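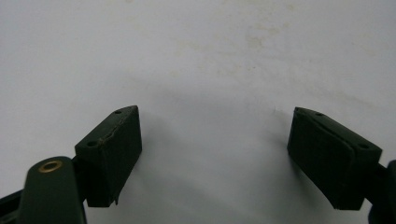
Flekley Girls' Outdoor Club Opens Sign-Ups for Its First Winter Lodge Weekend

FLEKLEY – Girls who have never slept away from home, never cooked over a fire, or never much liked the idea of either are warmly invited to the club's first winter lodge weekend, coming this December at Brakdale Lodge!

The weekend is open to girls in grades four through eight, whether or not they belong to a troop or club. Campers will sleep indoors in heated bunk rooms and spend their days outside, learning to build a fire, read a trail map and bake bread in a Dutch oven (the cinnamon kind, by popular demand).

"I was the kid who cried the first night and begged to come back the next year," said Margareta Roman, who leads the club. "We want every girl to have that second part. If she needs a night-light and three stuffed animals, bring them – there's room on the bunk."

Nearly 1000 girls have come along on the club's day hikes over the years, and an overnight trip has been the top request from families for as long as Roman can remember.
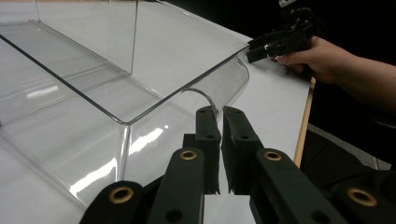
What to Bring

A warm sleeping bag, a pillow, boots that have already been worn a few times, 2 pairs of gloves and a mess kit. Loaner sleeping bags are available, so please ask when you sign up. Phones stay at home, but parents will get a call from the lodge each evening after supper.

How to Sign Up

Forms are at the front desk of the Kultis Community Center in Flekley. Older girls who would like to come as junior leaders should check the box on the back of the form, and Roman will call them to talk it over.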